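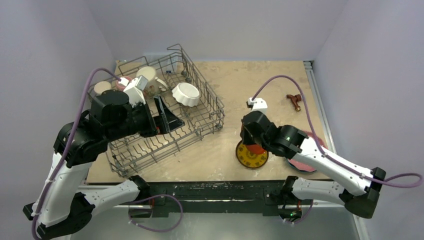
Is a wire dish rack worth the room it takes up?
For a household that washes up by hand twice a day, just about, provided you don't pay extra for the word "system" on the box.

I came to the Fernness rack in a bad mood. My last one was a Kostwood, bought in December, and it had rust at the welds before the clocks changed. So when the leaflet for this one promised to "transform the way you dry", I put the leaflet in the recycling and got on with the washing up.

It's a plain rectangle of dark grey wire with raised sides and rows of upright tines. There's a black wedge-shaped holder that stands among the tines too. The leaflet has a grand name for it which I have already forgotten.

Plates first. A saucer or small plate will stand nearly on edge and stay there, which is all I ask. Dinner plates are fine if you leave a gap between them, so forget the number printed on the box. Bowls are where I start grumbling. A round dish wants to lean on its neighbour and a fluted ramekin has no natural place at all. You can sit it open side up, but then it holds a little pool in the bottom and you end up reaching for the tea towel anyway. Cups with small handles tip over. I've tried hooking them on the tines and they still tip over.

Size is the other thing. The makers say it suits "any worktop". Mine is 60 cm deep and the rack only sits comfortably if I turn it at an angle, with one corner pointing at the wall. My neighbour Sebastian Văduva has the Selloter version and tells me his is no better, though he paid less for it.

The finish has held up so far. I've gone over the joints with a fingernail and found nothing coming away, but I thought that about the Kostwood for the first couple of months as well. The ends of the tines are smooth. It hasn't marked the table.

Fernness want 56 pounds for it. I think that's silly money for bent wire. Kwok on the high street will usually knock a bit off if you ask, and at forty I would stop complaining.

Good: steady, easy to wipe, kind to plates.
Bad: cups, ramekins, price, leaflet.

Three stars out of five. I'll come back and change it if the rust turns up.

Eilidh Lamont, 6/14/26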